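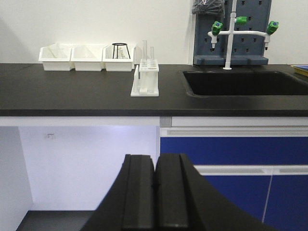

Bench by the sink: white storage bins and test tube rack.

From: Evangelia Athanasiadis
To: Teaching Laboratories list
Date: Jul 31, 2020
Subject: Re: Glassware storage at the sink benches

Nawal Mahrous wrote:
> Could the list confirm whether the white bins are to remain on the
> bench, or whether glassware should go back to the Cerar cabinet
> after each class? Two of my groups were told different things in March.

Dear colleagues,

The bins are to remain on the bench, against the wall and to the left of the sink. Tripod stands and small beakers may share a bin. Beakers of 400 mL and over are to be returned to the Cerar cabinet at the end of the class.

Test tubes are kept upright in the white rack beside the bins. Tubes of different lengths may stand in the same rack. The pegboard behind the sink is for draining glassware only – plastic bags should be put away in the drawer before the room is locked.

Requests for replacement glassware should be sent to me under stock code 759. The next Honkanen order closes in 30 days.

Evangelia Athanasiadis
Laboratory Services, Ladell Building, Room 140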